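灵巧手外套与走线:学期中的记录

2022年5月12日,星期四

上一篇写完以后有两个人问我,为什么社团的项目进度里“外套”单独占了一行。这次就把外套、走线和腕部视角这三件事放在一起记一下,免得下学期交接的时候又从头讲。

先说背景。我们组在社团里的代号是 Ludham,做的是双手操作这一块,底层的运动控制归另一个组,代号 Warnard。两组共用一套机器,排期表上每周能分到我们手里的时间并不多,所以凡是能在桌面上先验证的,都先在桌面上验证。五月这一轮的目标很窄:手指张开、下探、回收,三个动作连续跑,不抓任何东西。抓取放到后面。

外套的作用有两个。一是挡灰,二是把手背和手腕附近的线束收住,避免动作幅度大的时候挂到别的部件。第一版用的是普通平纹布,Haiyan Han 裁的,尺寸没问题,但是没有弹性,手腕一转布就起拱,拱起来的部分会往指根方向推。第二版改成深色针织料,手背一段用带罗纹的,罗纹收口卡在指根上方,手指基本露出来。针织料的缺点是容易勾丝,优点是回弹够用,装拆也快。我的意见是先用第二版,勾坏了再补。
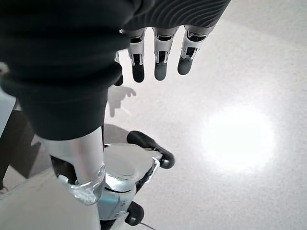

手指张开的姿态,罗纹收口在指根上方。

收口位置是这一版改动最多的地方。再往下移,布边会压到第一个关节的活动范围,屈指的时候布被夹进关节缝里,电流会有一个小尖峰。日志里第一次出现这个尖峰时,我以为是减速部分的问题,查了一个晚上,最后把外套脱下来重跑,尖峰没有了。后来把收口整体上移,同样的动作序列跑了52遍,尖峰没有再出现。上移之后手背那一段会多出一些余量,形成褶皱,不影响动作,我没有再处理。

指尖的软垫没有换。Mireille Nasrallah 提过一次要不要换更硬的,理由是软垫在接触瞬间的形变会让接触判断偏晚。她的判断是对的,但现在的动作序列里没有接触,换了也测不出差别,先记在待办里。

然后是参数。下探段的关节速度上限设成30(单位是度每秒),回收段设成74。两段不对称是有意为之:下探的时候要给碰撞检测留时间,回收时不需要那么保守。有新人问能不能统一成一个值,可以,但统一之后要么整体变慢,要么下探那一段的余量变小。配置文件里这两个参数分开写,变量名不要合并。另外,改完参数以后请重新加载,不要只存盘。上周有一组数据就是存了盘没加载跑出来的,已经从结果里剔掉了。

轨迹插值用的还是 Sellstead 那套脚本,是上一届同学留下的。注释很少,函数命名也不统一,但输出是稳定的。我花了两个下午把输入检查补上,现在关键点顺序写反会直接报错,以前是照跑不误。

走线比外套麻烦。地面上的线和手臂上的线是两类问题,手臂上的线有外套收着,基本可控;地面上的线靠人。我们目前的规则是每次开跑之前把线理到动作包络以外,固定之后再上电。规则写在操作单第一页,执行情况一般。
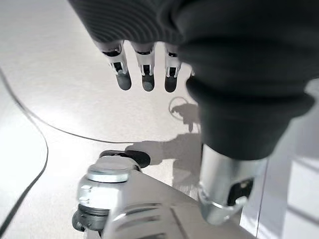
包络的计算也要说一句。最初我只算了指尖轨迹,没有算前臂和袖子的鼓出量。袖子这一段比裸机粗不少,手臂外转的时候最外侧的点在布上,不在金属件上。如果只按裸机模型算,线看上去在包络外面,实际上袖子会扫到。现在的做法是在模型里给前臂套一个圆柱,半径取布料撑起来以后的最大值,宁可大一点。Pichler 那边(隔壁做底盘的小组)之前也遇到过类似的问题,他们是给轮子加罩之后没有更新碰撞模型,处理思路一样。

光照的问题留到最后。地面颜色浅,反光强,腕部相机的自动曝光会把大部分表面推得很亮,深色布料反而成了最稳定的参照。用阈值分割手指轮廓时,银色外壳和地面的灰度很接近,指节部分经常断成几截,只有指尖和关节处的黑色部分能稳定分出来。试过固定曝光,效果好一些,但换一个时段又要重调。另外,影子的轮廓和手指很像,早期版本把影子当成第二只手识别过,加了深度约束之后这类误检少了很多,但没有完全消失。本轮保留了770帧用来做离线测试,标注由 Haiyan 和我对半分,规范文档放在共享目录里,影子一律不标。

待办如下:

一、外套第三版,手背余量收一点,罗纹部分不动。
二、前臂圆柱半径改成参数,不要写死在代码里。
三、指尖软垫的硬度对比,等有接触动作之后再做。
四、操作单第一页重新排版,把理线那一条放到最上面。
五、Sellstead 脚本补注释,至少把入口函数写清楚。

第五条我认领了,但期末之前不一定能写完。想接手的同学可以直接在社团群里找我,先把仓库的开发分支拉下来跑一遍,主分支目前比它落后。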